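Codeo is taking on 2 gripper test operators for its manipulation lab in Clorumura. The positions are fixed-term and run through November. Operators will carry out comparison trials of two parallel gripper designs, Mosoti and Zovar, on a mobile base, and will keep the trial records that the design group works from.

## Background

The two grippers share a mounting flange and a controller but differ in finger profile, pad material and closing force. The first test series closed with 971 logged grasps. It gave clear results for rigid boxes and poor ones for anything thin, open-walled or curved. The second series covers those items, with the same arm and two camera positions (head and wrist).

## The work

Operators set out the item, start the controller, monitor the attempt from outside the marked area and enter the outcome. Each item is tested at 10 floor or tabletop positions per gripper. Outcomes are coded as held, slipped, missed or aborted. An aborted attempt is repeated once and both entries are kept.

Perforated containers are a large part of the schedule. The rim, the slots and the hand-hold each allow a different grasp, and the trial sheet states which one is to be attempted. Contents are recorded as well. A strip of cardboard lying across the rim changes the approach and is entered as a separate condition. 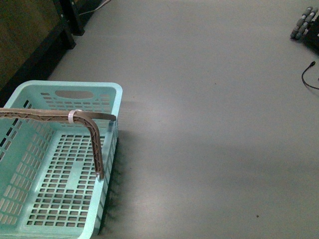 *Perforated basket with bent corrugated cardboard strip, head camera.*

The produce trials use whole fruit. Closing force is stepped up in fixed increments until the item lifts or the limit is reached. Before each run the operator notes existing marks on the peel, so that they are not later read as gripper damage. Wrist camera exposure has to be checked here too – dark backgrounds hide the outline on the shaded side, and the segmentation step will then report a narrower object than the one on the table.

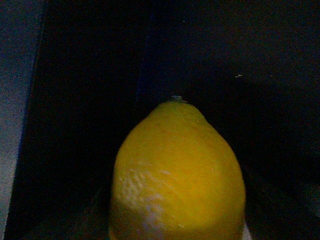
*Lemon with pale blemish at lower left, wrist camera.*

The remaining time goes to setup and upkeep:

- inspecting finger edges for wear and recording it by finger, left and right
- repeating the wrist camera calibration after every gripper change
- checking cable routing before the base is moved
- labeling recordings and moving them to the lab server
- reporting controller faults with the log attached 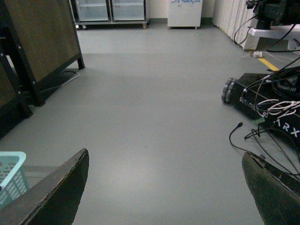 *Floor area between the gripper fingers, wrist camera. Mobile base at right.*

## Requirements

- Experience running repeated physical tests to a written procedure, in any field
- Comfort with a Linux command line (starting programs, reading logs, copying files)
- Clear written English for fault reports
- Ability to stand for most of a shift and to work at floor level

Experience with robot arms is useful but not required. Programming is not part of the job, although operators who can write short Python scripts may be asked to help with log checks. Applicants who have calibrated cameras or force sensors should say so and name the method used.

## Terms

Shifts are 4 hours, morning or afternoon, on site. Remote work is not possible. Pay is hourly and is stated in the offer letter. New operators are paired with a current operator until they have completed one full item set on each gripper. Safety training is given on the first shift and is paid. Closed shoes are required, and long hair must be tied back whenever the arm is powered.

Operators do not choose the items or the order of the trials. The order is drawn by the test software and is not changed during a session, including when one gripper is clearly doing better. Results are confidential until the comparison report is released.

## How to apply

Send a resume and a short note, one page at most, to the Codeo lab office. The note should describe one test or measurement you carried out that gave an unclear result, and what you did next. Please state whether you prefer morning or afternoon shifts and when you could start.

Selected applicants will be invited to a practical session in the lab. It consists of one gripper change, one calibration and a short set of logged grasps. The procedure is sent out beforehand and may be kept at hand during the session.

Posted 2026-03-28. Applications are read in the order received, and the posting is removed when both positions are filled.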